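Kitchen Tips I've Quit Believing (and a Few I Kept)

I don't trust kitchen tips. Most get passed along by people who tried them once, or never. I've been keeping a list of the ones I test at home, and it's mostly crossed out.

Start with oil in the pasta water. It does nothing for sticking. The oil floats, the pasta sits under it, and later your sauce slides off. Stir for the first minute or two and save your oil. 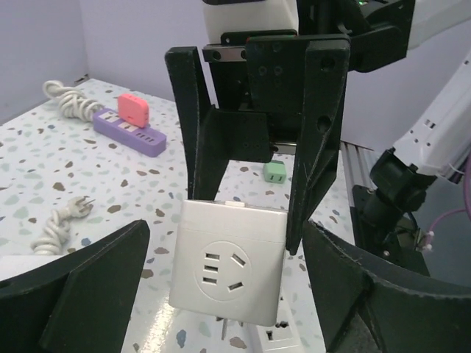 Searing does not "seal in" juices either. Listen to the pan. That sizzle is juice leaving. Sear because brown meat tastes better, and dry it with a paper towel first.

I also bought the Trasow garlic roller after reading a lot of praise for it. It peeled three cloves and bruised the rest. The flat of a knife is faster and you already own one. 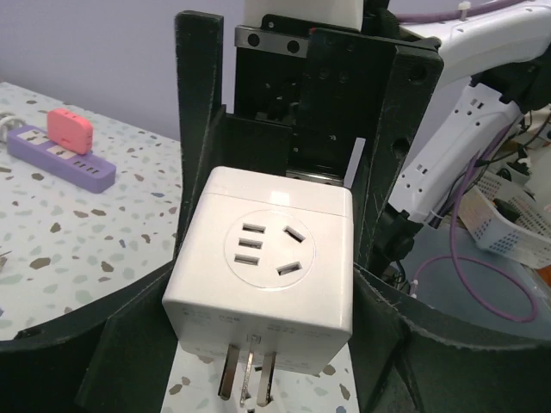 Salting beans early is supposed to make them tough. I've salted the soaking water for years and the skins come out softer. Old beans are what stay hard. If the bag has been in your pantry since before last July, give it extra time or make soup.

Bread in the fridge is another bad one. It goes stale quicker in there. Slice it, freeze it, toast what you need. 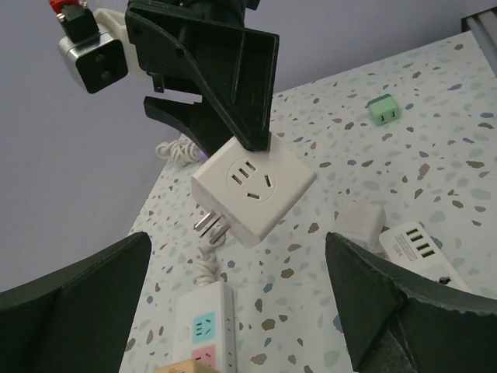
Slow cooker recipes say six hours for nearly everything. Chicken breast is string by then. I start checking well before that with a thermometer, lid back on fast.

Countertop cookers make big promises about speed, and I've yet to see one include the warm-up in its time. Plug yours in where you can reach it without leaning over the pot. An adapter with its own power button, like the gray one with the square button above the outlet, puts a switch within reach, but check its rating before you run anything that heats.
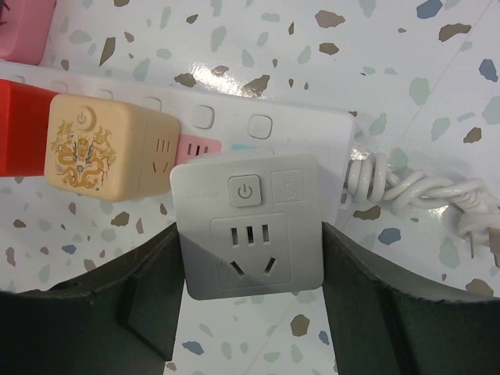 Now for onions. No recipe I've met tells the truth about browning them. "Ten minutes until golden" gets you limp and pale. Mine took 57 on low heat, with a splash of water when they stuck.

Updated 12/9/23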